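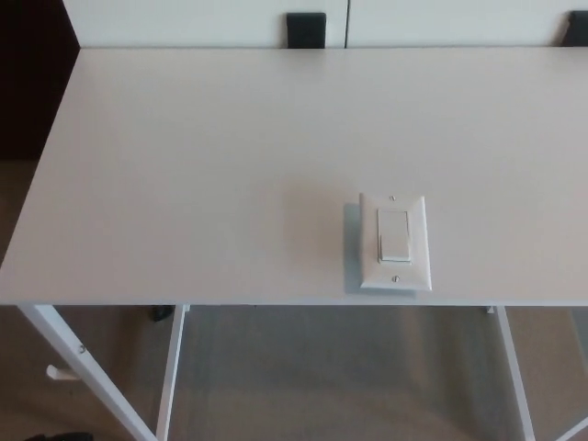 A white rocker switch and wall plate on a table.

Utosberg Football Club confirms that the appointment of its next head coach will now be announced in February. The club had intended to name the successful candidate ahead of the home match against Distdale.

The board received 35 applications for the position. Interviews are complete, and the directors have asked for more time to settle the terms of the contract. The club will make no comment on individual candidates.

Assistant coach Doležal will remain in charge of the first team until the appointment is made. Training and selection are unaffected.

Tickets for the Distdale match remain on sale. Visiting supporters have been allotted 447 seats in the east stand. Gates open 60 minutes before kickoff. 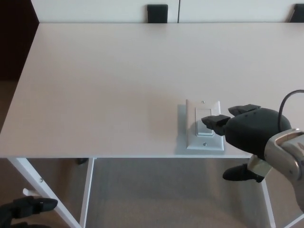 Wall plate with a single rocker switch, held by two screws.

Season ticket holders may use their existing cards at all turnstiles. Supporters who need step-free access should enter through Gate 9.

The reserve team's match at Narnarano has been moved to a later kickoff at the request of the host club. Tickets already bought for that match remain valid.

Further notices on the coaching position will be posted on this account and at the ticket office. The club thanks its supporters for their patience.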